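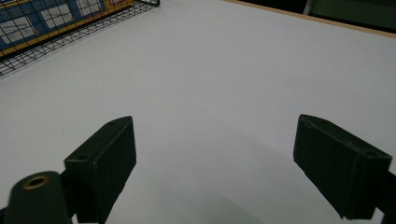
A mostly clear tabletop, pale grey and white.

The case for leaving the table clear
5 Apr 2025

Every flat surface in my house used to be a storage unit. The kitchen table held the mail, the school forms, a bag of batteries waiting to be recycled and whatever I had carried in from the car. We ate at one end of it. When guests came, I moved the pile to the bed, and after they left I moved it back.

I think a table should be put back to bare at the end of the day, and I think this matters more than most of the advice people get about keeping house. You can skip the labeled bins. You can leave the closet alone until June, or forever.

A table is the one piece of furniture everyone in a home shares for different reasons. Somebody eats there, somebody pays bills there, somebody cuts out paper snowflakes there. If it's full, each of those jobs starts with moving another person's things, and most small fights in my family started exactly that way. The person who wants to use the table is annoyed, and the person whose papers got moved can't find them.

The usual answer is to buy something. Last year I spent $300 on a Torkix wall organizer with slots and hooks. It looked fine. Within two weeks the slots were full of paper I should have thrown out, and the new mail was back on the table. The organizer gave me more room to put off decisions, and I used all of it.

What worked was dull. I take 20 minutes after dinner and everything leaves the table. Bills go in one drawer. Trash goes in the trash. If a thing has no place, I have to decide whether I want it – and I often don't.

A friend in Favthorpe thinks this is fussy. She says a full table shows that people live there, and she is right that a house can be too neat. I grew up visiting an aunt whose living room was not for sitting in, and I wouldn't wish that on a child. But her own table has a sewing machine on it that she has not used in two years, and her kids do their homework on the floor. I don't see what is warm about that.

There is a fair objection about space. In a small apartment the table may be the only surface there is, and telling those people to keep it bare can sound like advice from someone with a garage. I lived in a one-room place on Patmont Street before I had children, and the table there was also my desk. I would still say the same thing. The less room you have, the more it costs you to give up the best part of it to old catalogs.

I don't clear it every night. Tax season was bad, and a jigsaw puzzle stayed out for most of the winter because we were all working on it. A puzzle in progress is a use of the table. A stack of envelopes is only sitting there, and it can sit in a drawer.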